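Puria Community Kitchen
Call for participants: home cooking and leftovers study

Puria is looking for adults who cook at home to take part in a study on how households plan meals and what happens to the food left over. The study starts in July and runs for 18 days. We have 60 places.

You do not need to be a good cook. We want people who make dinner most nights and people who manage it once or twice a week. Households of any size can apply, including people who live alone.

Who can apply

You must be 18 or older and live in the Plavumis area for the whole study period. You need a working stove and refrigerator at home, and you should be able to read and write in English well enough to keep a short diary. One person per household, please. If you work in a restaurant, catering or food sales, you can't take part this time.

What you will do

Before the study starts you will come to a group session at our kitchen on Lebrun Street. It lasts 3 hours, including a meal. We go over the diary, show you how to weigh food scraps, and hand out the scale and containers you will use at home.

During the study you write down what you planned to cook, what you cooked, and what was thrown out. Peelings, bones and coffee grounds go in one container. Food that could have been eaten goes in the other. Weigh both at the end of the day, before you empty them. If you eat out or order in, write that down too. Days with no cooking still need an entry.

After the last day you bring back the scale and diary and have a short talk with a member of the team. We will ask about shopping, storage and which meals got repeated. The talk is recorded in sound only, and you can skip any question.

Payment

Participants who finish the diary and the closing talk receive $60 and keep the containers. If you leave early, you are paid for the days you completed. Bus fare to the kitchen is refunded with a ticket. There is free parking behind the building, entrance from the alley.

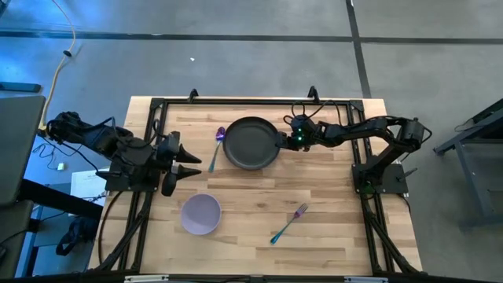 Photo: Brillance / Puria

Food at the group session

The meal is a one-pan dish with vegetables and rice. A version without meat is available. Tell us about allergies when you apply, even mild ones. The kitchen handles nuts and wheat, and we can't promise a meal free of traces. You are welcome to bring your own food.

Your information

Diaries are stored under a number, without your name. Contact details are kept apart from them and deleted once payments have gone out. You may withdraw at any point and ask us to remove your entries.

How to apply

Pick up a form at the front desk or ask for one by phone. Give your name, the number of people in your household, and how often you cook in a normal week. Incomplete forms will be returned. Places are filled to get a mix of household sizes, so applying early does not guarantee a spot.

Questions go to Costel Avram, study coordinator, at the front desk until 3 p.m.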